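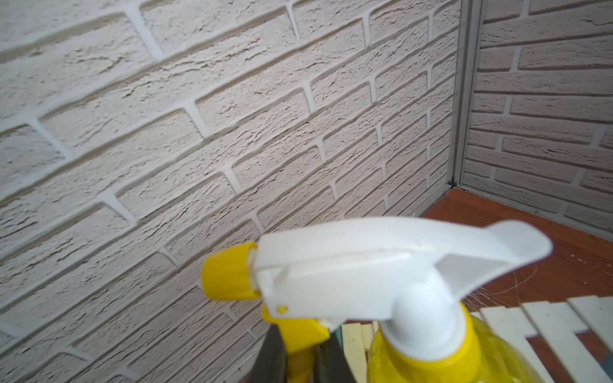 A dispatcher at Koller told us on the first morning that she would believe in a cleaning robot when it could pick up a bottle from her own supply closet. I want to start there. It was a fair test, and it is close to the test we ended up running.

Slide 1. Title

Thank the hosts. Say who we are: Koller cleans small offices and waiting rooms. We don't build robots. We were offered a trial of the Lukmont kit, made by Skadach, and I'm reporting on how it went for us. Skadach lent us the kit and answered our calls. They haven't seen these notes.

Slide 2. What's in the kit

An arm on a rolling base, a two-finger gripper, a small camera at the wrist, a tablet, and a charger. The software comes as a yearly service and you can't buy the arm without it. Setup took us most of a day. Skadach's sheet says half a day, and I think a crew that had done it before could manage that.

Mention the base. It weighs more than it looks like it should, and our van has no ramp. Anyone planning to move the kit between sites should ask for the folding ramp when they order. It's on a separate page of the price list.

Slide 3. The bottle on screen

Leave the opening picture up while talking about grip. Yellow bottle, white trigger head, the fingers closed around the neck under the head. The neck is where we wanted them. Holding lower on the body works for carrying, but we had more bottles tilt when we tried it, and a tilted bottle is hard to aim.

Point out the nozzle. Before any spray job the software wants to know which way the nozzle faces, and it gets that from the wrist camera. A colored nozzle cap was easier for it than a white cap on a white head. We had both kinds in the closet. We now buy the colored ones.

Point out the wall too. Rough white brick is a good background to have in a trial. Lots of our waiting rooms have something like it, and plain painted drywall would have made things too easy.

Slide 4. What we asked it to do

Pick up a bottle, carry it to a marked spot, turn it to face a surface, set it down again upright. Then the same with a squeeze of the trigger added. We kept wiping out of the trial. Skadach sells a wiping add-on, but it wasn't ready for us to try.

We did 600 pickups over the trial, spread across the bottles we already use. Most were done in the back room with the doors shut. The rest were done in a working lobby after hours.

Slide 5. What went well

Pickups from a clear shelf. After the first week we stopped standing next to it for those. It closes slowly and stops when it feels the plastic push back, and we had no split bottles.

Corners were better than I expected. The arm slows down near an inside corner and the camera keeps the bottle in view the whole way. It did scrape one strip of edge trim. The mark came off with a cloth.

Teaching it a new bottle is simple. You hold the bottle up, turn it when the tablet asks, and give it a name. Two of our evening crew did this without reading the manual.

Slide 6. What went badly

The trigger. Holding a spray bottle and spraying with it are different jobs, and the kit is much better at the first. Short triggers were the worst. The arm has to press the trigger against a bracket on the base, and if the bottle sits slightly turned in the fingers, the press slides off.

Translucent bottles that are nearly empty. The camera had a harder time telling where the plastic ended, mostly under strong ceiling lights. Turning off one row of lights helped. A customer may not want their lights turned off.

The tablet lost its connection in the lobby several times. When that happens the arm holds still with the bottle in the air until someone walks over. It's the safe thing to do, but it means you can't leave the building.

Support was quick on weekdays. On weekends we left a message.

Slide 7. Price

The service is 2,000 dollars a year on top of the arm. Ask Skadach for the arm price directly, they quote by site. Training for one crew is included. A second set of fingers is not, and you will want one — the pads get slick from cleaner and have to be washed and dried before they grip well again.

We also looked at Stodamen, who rent by the month and bring their own operator. For a one-time job I'd call them first. For a site you visit every night, the rental adds up fast.

Slide 8. What we decided

We're keeping the kit at one site through June. Jobs for it: fetching, carrying, and restocking bottles on the carts. Spraying stays with people for now. If Skadach ships a better trigger bracket we'll run the spray jobs again, same bottles, same corner.

The dispatcher's bottle, by the way, was one it picked up on the second try. She wants it to do the mop heads next. I told her I'd ask.

Slide 9. Questions

Leave about 10 minutes. Likely ones:

Noise. Quieter than a vacuum. You hear the base more than the arm.

Insurance. Our carrier wanted the Lukmont safety sheet and a floor plan. Start that early.

Jobs. We haven't cut hours at the trial site. The evening crew runs the arm and does the spraying.

Gloves and bleach. Skadach says to keep bleach off the finger pads. We did, so I can't say what happens.

The pickup log is on the sign-up table, printed, next to the price sheet. Please leave one copy there for the afternoon group.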